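Electronics for Beginners > Bench Skills > Workbook Two
Reading time: 4 minutes
Contents Previous Next Glossary Index

Chapter 4
Where to Put It Down

Most books about electronics begin with Ohm's law, on the grounds that it is important and fits on one line. By this point you have met it, used it, and possibly forgotten it again. This chapter deals with a question that comes up far more often on a working bench, and which the law does nothing to settle: you have a bare circuit board in your hand, the telephone is ringing, and you would like to know where the board should go.

The usual answer is "on top of something". I have found boards resting on a saucer, on a radiator and between the pages of the manual that explained where not to leave them. At the Brullow evening workshop, where the exercises in this book were first tried out, we once spent a whole session hunting a short circuit that came and went. The fault was a clipping of solder wire under the board. It moved whenever anyone leaned on the bench, and we were all leaning on the bench, being interested.

A bare board has no skin. When a product leaves the factory, its case keeps out dust, fingers and paper clips, and once you have taken the case off, those duties pass to you. The underside is the side people forget. On many boards it is a field of sharp solder joints, any two of which will happily be joined by a stray bit of metal. Before power goes anywhere near it, look at what it is lying on, then lift it and look again.

Four terms you will need

Substrate: the stiff sheet that everything else is fixed to.

Solder mask: the coloured coating over the copper. Green is traditional. Other colours are sold to people who are tired of green, and they make no difference to how the circuit behaves.

Mounting hole: a hole meant for a screw or a post. Pick a board up by its edges or steady it here, and keep your thumbs off the parts.

Electrolytic capacitor: the little can that stands up from the board like a water tower over a small town. It can hold charge after the supply has been removed, and a large one can hurt you. It also has a right way round and a wrong way round, and it has a loud method of telling you which you chose. We come back to it in section 4.2.

The case against the biscuit tin

Every bench has a biscuit tin. It is strong, it stacks, and it is made of metal, so it is a poor place to lay a live circuit. A plastic case with a lid is a better home for a board that is switched off and waiting its turn. Choose a bright one if you can. Small screws show up well against a plain light floor, and a case in a loud colour is less likely to be taken home by mistake.

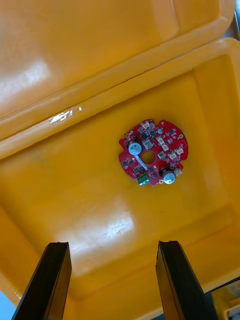
Plain plastic does have one failing, and it is static. Rub it with a sleeve on a dry day and it will build up a charge that some components dislike very much. For anything delicate, put the board in an antistatic bag first, then in the case. Vekness and Stakel, the two imaginary firms whose repair orders run through the exercises, would insist on it — or their customers would.

Shape matters too. A square board tells you which way up it was when you took it out. A round one can be put back at any angle you like, most of them wrong. Before you lift it, make a pencil sketch with one landmark on it, such as a tall part or a notch in the edge, and an arrow towards the front of the machine. It takes a moment, and the drawing need not be good. Mine look like pizzas.

Keep your sketches. You will need the first of them for Exercise 4.1, and your neighbour will be asked to read it.

Previous Next Back to top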